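Keeping Markers Where You Can Find Them

Filed under: Desk and Craft Table
14 April 2024

Markers get lost because they roll. Give them something to stand in and give the loose bits a tray, and a work table will stay usable through a whole afternoon. Cover the top with brown paper first.

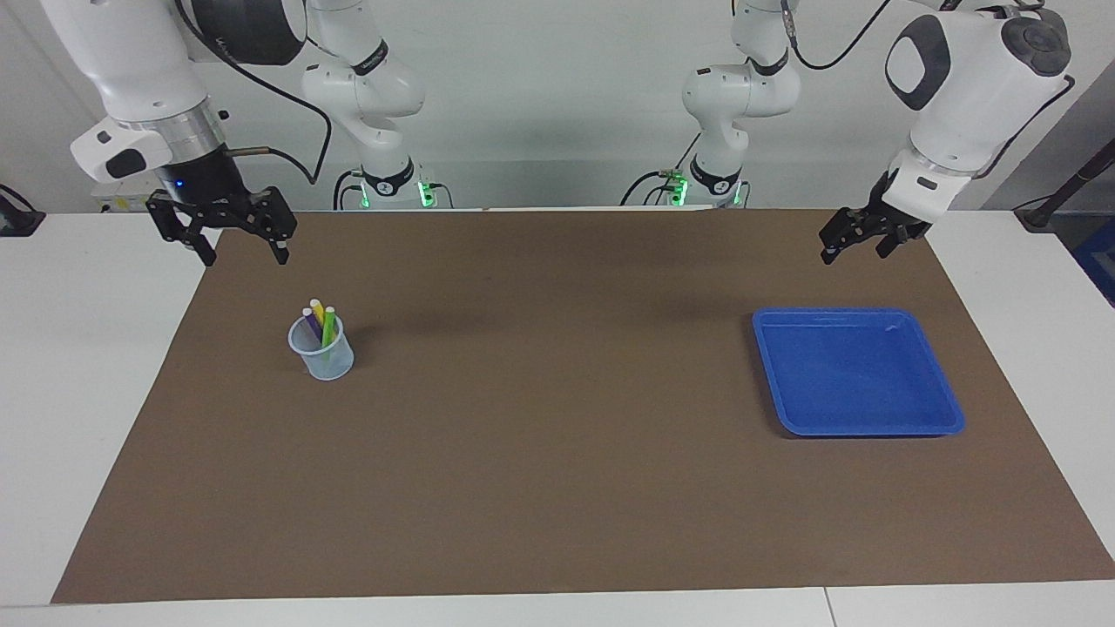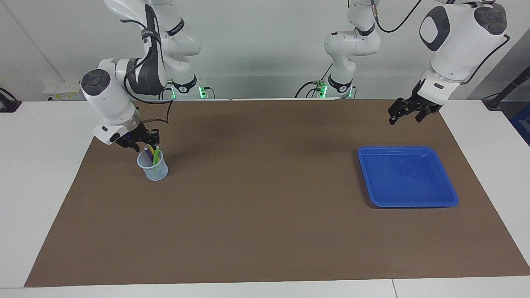
Markers standing in a clear cup on brown paper.

Choosing a cup

A small plastic measuring cup works well for a few markers. You can see through it, so the short ones don't disappear, and it rinses clean. Three or four markers is plenty for a small cup. If you load it up with heavy pens it will tip the first time someone bumps the table. For a bigger set, use two cups and split the colors between them.

Glass jars hold more, but keep them off any table where kids are working. Mugs are fine if you have old ones. Don't go back to drinking from a mug that has had leaky markers in it.

Cap up or cap down

Check the package. Most water-based markers do best lying flat, so the cup is for the work session and the drawer is for storage. Markers with a tip at each end should always be stored flat. If a marker has gone faint, stand it cap down overnight and try it again in the morning before you throw it out.

Covering the table

Plain brown paper from a roll is cheap and takes a lot of abuse. Cut it a little smaller than the tabletop on all sides. Paper that hangs over the edge gets caught on sleeves and chair arms, and then everything on it moves. To get the curl out, roll it the opposite way and hold it for a minute, or lay it face down under some books.

Tape the corners with painter's tape. We use the Nondico one-inch, and it has never left a mark on our table, but try a short piece in a corner if your top is painted.

When one side gets messy, turn the sheet over. Ours usually lasts 2 weeks.

Marker on a white tabletop

Ink that gets past the paper should be wiped up right away with a damp cloth and a drop of dish soap. For dried permanent marker, put a little rubbing alcohol on a cotton ball and dab. Test a hidden spot first. Don't use alcohol on varnished or painted wood.

Using a tray

A shallow tray with a lip is handy for caps, erasers, clips and scraps. Put it on the side of your writing hand. At the end of the day, carry it to the trash, dump the scraps and put the rest away. Wash it once in a while, as eraser crumbs and pencil dust stick to plastic.

More in this section: Sharpening colored pencils, Storing rolls of paper, Getting glue off scissors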